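Which plates and bowls go with a dark marbled table?

Posted 20/03/2018 in Home & Kitchen

brornabee
Hello all, hoping someone with a better eye than mine can help! We finally got rid of the old pine table in January and the new one is dark grey with a marble pattern, thin pale veins running all over it. I love it, but all our white crockery suddenly looks like a canteen. I've been thinking of going for proper colour instead (big red dish in the middle, a little woven basket for bread, a yellowy bowl or two) but my other half says it'll look like a jumble sale. Budget is £15 a go, so nothing fancy. Has anyone got dark marble and bright dishes together, and do you get sick of it? 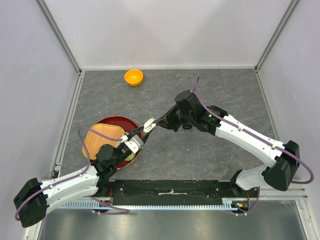
Rumemitz
Go for the colour, I say. We've had a dark top for nine years and the warm shades are the ones I keep reaching for. A dark red with a goldish rim looks lovely on grey, and an orange-yellow bowl really glows against it, even a tiny one with nothing in it. I'd stick to two strong colours though, and let the basket calm things down a bit. Keep your white plates as well, they look much better once there's something red next to them. Crumbs show up like mad on ours, mind you, so keep a cloth handy!

potting_shed_2
white is fine, you're overthinking it. Get a tablecloth

MacRitchie
Agree with Rumemitz about the basket. Check the bottom of it before you put it down on the table, some of the cheap ones are scratchy. I stand mine on a big dish and it catches the bits from the bread too. The charity shops in Broststead are good for odd bowls, I got mine there and they don't match at all.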